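Vatthorpe Community Help
Household and Furniture
Posted Oct 2, 2025

Refinishing a shared wooden table: oil or varnish?

Normand McKinnon

I am responsible for the furniture in the reading room of a small residents' association in Vatthorpe. We own two wooden tables that have been in daily use for many years. The finish on both has worn through in the places where people rest their forearms, and one has several pale rings left by cups. The association has approved a budget of 600 for the work, materials included, and would like the tables back in service before the winter program begins.

I have received conflicting advice. A supplier in Jara recommends a hardwax oil, on the grounds that small areas may be repaired without stripping the whole surface. A member of the association with some experience in the trade insists on varnish. I would be grateful for guidance on which finish is better suited to a table used by many people, few of whom will use a coaster. I would also like to know whether the old finish must be removed completely in either case.

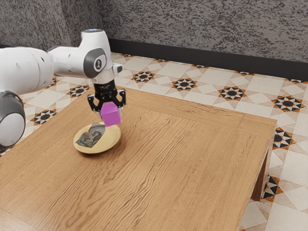 Sebastián Arancibia

The choice depends chiefly on who will maintain the table after the work is done. Oil is the easier finish to repair and the easier one to neglect. It should be renewed when water no longer beads on the surface, and in a shared room that may mean once or twice a year. Varnish asks for very little until it fails, at which point the entire top must be sanded. Consider also what is set down on the table in the course of a day. A plate, such as the round yellowish one on the wooden table shown here, may have an unglazed ring underneath, and that ring will scratch varnish as surely as sandpaper if it is dragged. Scratches in oil can be rubbed out locally. Scratches in varnish generally cannot.

With regard to your second inquiry, the old finish must be removed completely before oil is applied. Oil has to enter the wood and will not do so through a remaining film. For varnish over sound varnish, a thorough cleaning and a light sanding are usually sufficient, although a small test on the underside is strongly advised.
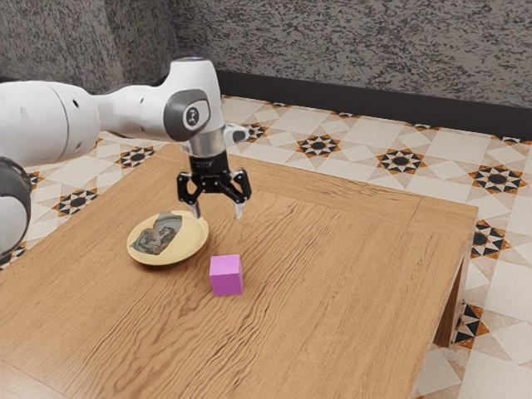 Pale rings are most often moisture held in the finish itself and will come away with it. Dark rings are a different matter and indicate that water has reached the wood. These may require a wood bleach containing oxalic acid, used with gloves and eye protection and strictly according to the label. Please do not attempt to sand out a dark ring on a veneered top.

Rags used with oil must be spread flat outdoors to dry, or soaked in water and kept in a closed metal container. Crumpled oily rags can ignite without a flame - this warning is printed on most cans and is frequently ignored.

Gredonen

Varnish. We did ours in September and have had no complaints. Three thin coats, light sanding between, and leave it alone for a week before anybody puts books on it. Satin shows fewer marks than gloss.

Normand McKinnon

I thank both contributors. The rings are pale, and the tops are solid wood. I will propose oil for the table nearest the window and varnish for the other, subject to the approval of the association.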